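Pap (bread roll)

Pap is a small, soft white bread roll associated with the river town of Drurum, where it is eaten at breakfast, at lunch, at funerals and in parked cars. It is pale, slightly sweet and almost without crust. Admirers call it gentle. Residents of Brokau, on the opposite bank, call it unfinished.

Name

The word is usually traced to an old local term for food that needs no chewing. A rival account holds that it imitates the sound of a roll dropped on a counter. The second explanation is printed on the town's tea towels and has therefore won.

History

Rolls of this kind were first baked in Drurum for mill workers, who had a short break and, by most accounts, poor teeth. The mill closed, but the roll stayed. For a long time every street had its own baker, and families held firm views on which of them used too much sugar. At the peak of the trade the town had 13 bakeries, two of which were not on speaking terms.

The Erico bakery began selling its rolls singly wrapped after a wet summer in which the town's paper bags performed badly. Older customers objected that a roll should be squeezed before purchase. The bakery pointed out that this was one of the reasons for the wrapper.
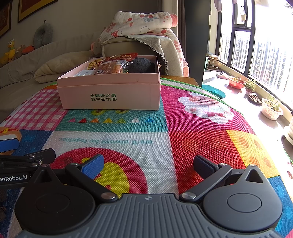
Preparation

The dough is made from white flour, milk, yeast, sugar, salt and a little lard, though butter is now common and is not discussed in front of grandparents. It rises twice. The rolls are set close together on the tray so that their sides stay soft, then baked for 13 minutes and covered with a cloth as soon as they come out. A brown top is regarded as a mistake, or as a sign that the baker trained in Brokau.

Serving

The traditional filling is cold butter, and plenty of it. Ham is accepted. Jam is for children and for adults who are alone. Toasting is widely practiced and widely denied — the roll goes from pale to black with very little in between.
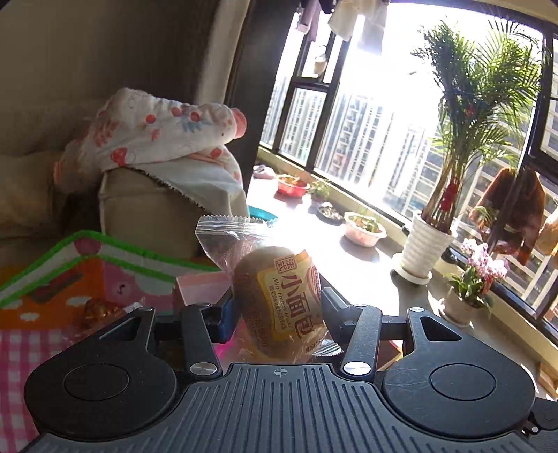 A pap keeps for two days, after which it is made into a milk pudding of the same name. This has caused confusion on menus for generations, and no restaurant in Drurum has seen any need to clear it up.

The Brokau question

Brokau bakes a similar roll with a firmer crust and claims to have had it first. The evidence is a single page from a miller's account book, listing 30 "soft breads" sold to a customer across the river. Each town reads this as proof of its own case.

A pap festival is held in August. Its record for rolls sold in one day stands at 3129, a figure Brokau disputes on the grounds that 968 of them were bought by the mayor's office.

See also

Milk bread
Bread pudding
Drurum ferry dispute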